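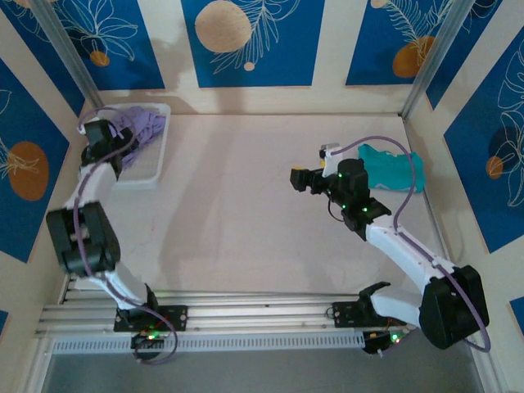
February, 4 pm — Newfoundland litter, Plarkham line

Weighed all 4 pups again. Kemlow still heaviest, good bone, chest marking smaller than last time. Hasano light but eating. Scale needs re-zeroing evry time, watch that.

Cirillo (dam) coat blown, not showing her til it's back. Scores from the winter trial: 82-79 — 2 tracks done, total 161. Tullio Gatti has 164 on his sheet?? Check who added wrong.

Bite on the smallest male a touch under. Recheck at day 21, dont promise him to anyone yet. Order more wormer. Hip films — still waiting.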